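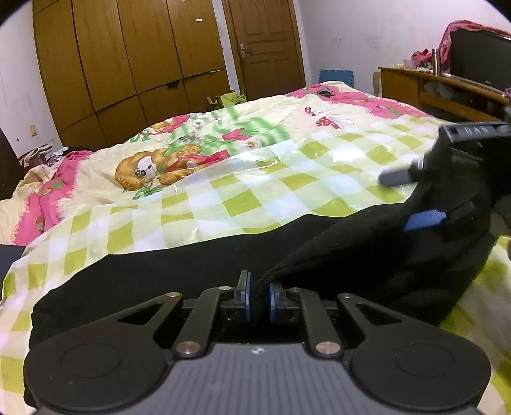
Black fabric on a patterned duvet.

Toon Aerts wrote his first novel at night, in the kitchen, after the dishes were done. He was then working as a ferry clerk and he did not tell his colleagues about it. "I was afraid they would ask me every morning how many pages," he says. "And many mornings the answer was zero."

The novel, The Winter Timetable, came out in April with the small publisher Skarkon. It tells the story of two sisters who inherit a guesthouse on an island and cannot agree if they should sell it. For most of the book they do not speak with each other directly. They leave notes on the refrigerator, and the reader follows the whole quarrel through these notes and through the guests who happen to read them.

I met Aerts on 9 Jan 2024 in the café of the Endel bookstore, where he was going to read the same evening. He ordered soup and let it become cold while he talked.

The notes were not there from the beginning, he told me. The first version had long conversations, and his editor returned it with 40 pages crossed out. "She was very polite. She wrote in the margin, 'They are saying everything.' I was angry for a week and then I started to cut."

What remained after the cutting was 200 pages, and he is still a little worried that it is too short. Readers have written to him asking for what happens to the younger sister, Ilse, after the last ferry. He answers all the letters but he does not tell them. "I have an idea about it, of course. But if I say it, it becomes the true one, and I prefer that they keep theirs."

I asked if the guesthouse exists. His grandmother rented out rooms, he said, but in a town far from the sea, above a shop for sewing machines. He took from her the breakfast rules, the bell on the stairs and the habit of giving guests names according to their luggage. The island he made up from maps and from the stories of passengers at the ferry office.

"People told me a lot through the little window," he says. "They had missed the boat, they had time, and I could not walk away."

Aerts grew up with four languages in one building and writes in his third. He thinks this is one reason why his sentences are plain. He looks up prepositions even now — "in" and "on" are for him a daily trouble — and he reads each chapter aloud before he sends it. When he stumbles over a sentence, he does not repair it, he writes a new one.

It took 11 years from the first page to the printed book. In between there was another manuscript, about a chess teacher, which 5 publishers refused. He does not plan to return to it, although one chapter has moved into the new novel almost complete: the dinner where the power goes out and the guests continue to eat in the dark. It is the funniest part of the book, and at the reading that evening it was the part he chose.

The second novel is on the way. It has the working title Shetty, after the family in it, and it takes place during one long train journey. Aerts has left the ferry office and now writes in the mornings. He finds this more difficult than he expected. "In the kitchen I was tired, so I was not so critical," he says. "Now I am fresh and I see all the mistakes."

He has recently moved the desk back next to the stove.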